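Gellmont Community Pantry
Monthly Site Check, Food Storage and Serving Area
March 3, 2025
Checked by: Morena Sanna
Reviewed by: Fulvio Farina

1. Walk-in cooler
Temperature log filled in every day: Yes
Door seal clean and closing fully: No
Comment: Bottom corner of the seal is pulling away. Door still latches. Stendberg has been called and will quote for a new gasket. Check the reading twice a day until it is replaced.

2. Chest freezers
Lids closing: Yes
Frost under half an inch: Yes, except the one by the back door
Comment: Defrost that one after the Thursday pickup, when it is close to empty.

3. Dry goods shelving
Everything at least six inches off the floor: Yes
Oldest stock in front: Partly
Comment: Canned beans were shelved in the order they came in. Pulled 23 cans, all past date or dented on the seam. They are written up in the discard book. The Benedetti pasta delivery, 256 boxes, is stacked too high on the left side. Bring it down to shoulder height.

4. Serving line
Hot holding at 135 F or above: Yes
Probe thermometer tested in ice water: Yes
Gloves and hairnets stocked: Gloves yes, hairnets low
Comment: Hairnets have been added to the Dendora order. 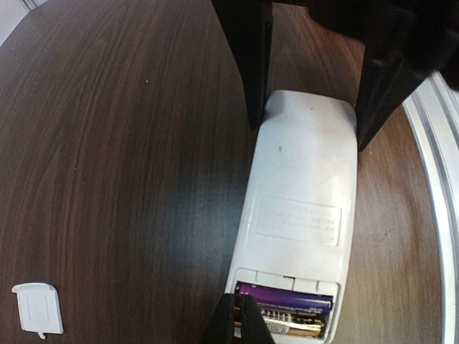 5. Hand washing
Soap and paper towels at both sinks: Yes
Hot water within a minute: Yes
Comment: The sign over the prep sink is peeling. Print a new one, in English and Spanish.

6. Allergen labels
Labels on all repacked items: No
Comment: Bagged rice and oats had the name and date but no allergen line. We stopped giving them out until they were relabeled. All 47 bags were finished by noon. Please use the new label sheet and throw out the old roll.

7. Exits and fire safety
Back exit clear: No
Extinguisher tags current: Yes
Comment: Empty produce crates were blocking half the back door. Moved during the check. Same finding as last time. Crates go to the shed at the end of each shift.

8. Pests
Droppings or gnawed packaging: None found
Traps dated: Yes

Items still open: cooler gasket, freezer defrost, pasta stack, sink sign.

Reviewer note (F. Farina): Agree with the above. If the gasket quote comes in over our repair limit, send it to me before saying yes.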